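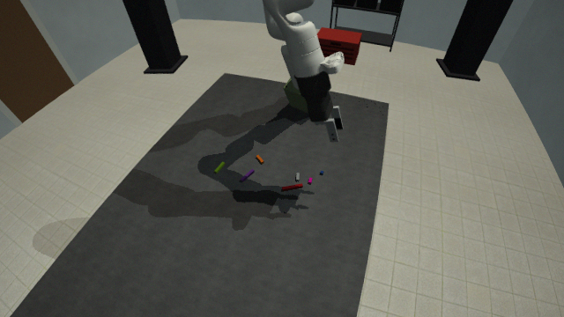 According to Ekwueme, the sim run feels like a delay when the real arm is waiting on the bench, but most bad offsets show up there first.

Larkmont Workshop > Drandero Arm > Set-Up Guide > 4. First Pick in Simulation

3 min read | 30 shares

4.1 Load the room
1. Open the Sostham project and choose the workshop room.
2. Set the arm speed to 30 percent.
3. Place the colored pieces within reach of the arm -- leave finger room around each one.
4. Open the gripper and hold it above the mat.

Note: Save the start pose before you move anything. You will need it again in 4.3.

4.2 Line up on a piece
1. Switch to the wide-angle view.
2. Pick one small block as the target.
3. Lower the arm until the block sits between the fingers.
4. Wait 300 ms, then send the close command.
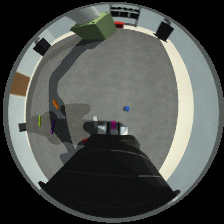 Fig. 4-2. Magenta block between the gripper fingers, wide-angle view.

CAUTION: Do not copy these offsets to the real arm until you finish Section 5. Keep hands clear any time motor power is on.

136 comments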